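Checking Whether a Basketball Trade Works Under the Salary Rules

Last updated in August

This page covers how to test a proposed trade in the Valtaveck league simulator before you send it to the other general manager. It assumes you already have a team, a roster sheet, and edit access to your own transactions tab. It applies to leagues running the standard Valtaveck salary settings. If your commissioner has changed the matching rule, use the numbers on your league's settings page in place of the ones shown below.

All salaries in Valtaveck are stated in units. A unit has no fixed dollar value. The default team cap is 900 units, and the trade checker compares every deal against that figure.

What you need

Your current roster sheet, exported after the most recent nightly update.
The other team's roster sheet from the same update.
The contract length for each player in the deal.
The list of draft picks each side still owns.

Both exports have to come from the same update. Salaries change when bonuses post, and a sheet from the day before can be off by enough to turn a legal trade into a rejected one.

Step 1. Find your payroll

Open the roster sheet and go to the Committed column. The total at the bottom is your payroll. Do not use the Active total, which leaves out players who were waived but are still being paid. Waived salary counts against the cap until the contract ends.

For the worked case on this page, the payroll is 855 units. The team is under the cap.

Step 2. Find your room

Subtract payroll from the cap.

900 - 855 = 45 units of room

If the result is negative, your team is over the cap. Skip Step 3 and go to Step 4.

Step 3. Test the trade as a team under the cap

A team under the cap may take back any amount of salary as long as it finishes at or below the cap. Add your room to the salary you are sending out. The result is the most you can receive.

Suppose you are sending a center who earns 60 units.

45 + 60 = 105 units

Any package of 105 units or less passes on your side. The checker does not care how many players make up the package, but the roster limit still applies (see Step 5).

Step 4. Test the trade as a team over the cap

A team over the cap may not take back more salary than it sends. The default allowance is 9 units on top of the outgoing amount. With the same center going out, the ceiling is 69 units.

The allowance is applied once per trade. Sending two players does not double it. Splitting a deal into two smaller trades in order to use the allowance twice is blocked if both trades are with the same team and are entered before the next nightly update.

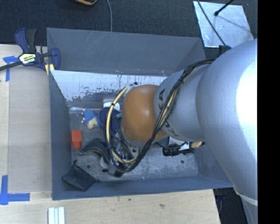 Run the same test for the other team. A trade has to pass on both sides, and each side is tested under its own status. It is common for one team to be under the cap and the other over it. In that case the first team is tested with Step 3 and the second with Step 4.

Use each team's payroll from before the trade to decide its status. The checker looks at the payroll after the trade only when it applies the limit in Step 3.

Step 5. Check the roster limit

Count the players on each roster after the trade, including anyone on the injured list. Injured players hold a roster spot in Valtaveck unless your commissioner has turned on the extra slots. If a team would finish over its limit, it must waive a player in the same transaction. Enter the waiver first. The checker reads entries from top to bottom and will reject the trade if the waiver is listed under it.

The waived salary stays on the payroll. If the trade passed with little room to spare, go back and repeat Step 3 or Step 4 with the waiver included.

Step 6. Check the draft picks

Picks have no salary and do not affect matching. There are two restrictions:

A team may not trade its own first-round pick in back-to-back seasons.
A protected pick may not be traded again until the protection has been settled.

Protection terms go in the Notes field. Write them as a range of draft positions. Free text such as "lottery protected" is saved but not enforced.

Step 7. Enter the trade

Open Transactions, choose New, and add one line for each player or pick. Set the From and To teams on every line. Leave the Status field at Draft and press Check. If every line passes, change Status to Offered and save. The other general manager receives the offer at that point and can accept or decline it.

Players from the Nurnedex import sometimes arrive with an empty contract length. The checker treats an empty length as expired and rejects the line. Enter the length by hand, save the roster sheet, and press Check again.

Common errors

"Payroll mismatch." The two roster sheets are from different updates. Export both again.

"Recently signed." A free agent cannot be traded until the waiting period on the settings page has run out.

"Duplicate asset." The same player or pick is listed in another open offer. Withdraw that offer or remove the line.

"Team not found." The team was renamed after the export. This came up in the Farkatthorpe and Tai divisions when the team names were shortened. Choose the new name from the drop-down list and save the line again.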